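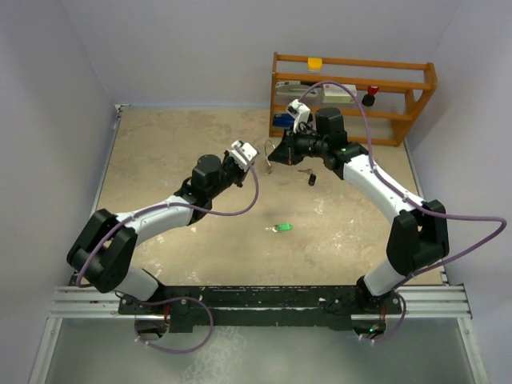
Loubna Ezzat sostiene que una superficie de trabajo se proyecta de fuera hacia dentro: primero las paredes, después el estante y al final el plano útil.

Por Redacción técnica Prandberg · septiembre
26 compartidos · 2 comentarios

Capítulo 2. El puesto de trabajo delimitado

Se denomina puesto delimitado al formado por un plano horizontal, un cerramiento lateral y, en su caso, un estante posterior. Los tonos claros en plano y paredes reducen el contraste de fondo y facilitan la localización de piezas pequeñas. El estante al fondo descarga el plano, pero resta profundidad útil y obliga a fijar una altura libre mínima.

Los perfiles de aluminio se tratan en el apartado 2.3. El método Valberg, que se aplica en los ejercicios, divide el plano en zona central, zonas laterales y franja posterior. La zona central se reserva a la manipulación. Las tablas de cotas figuran en la página 206.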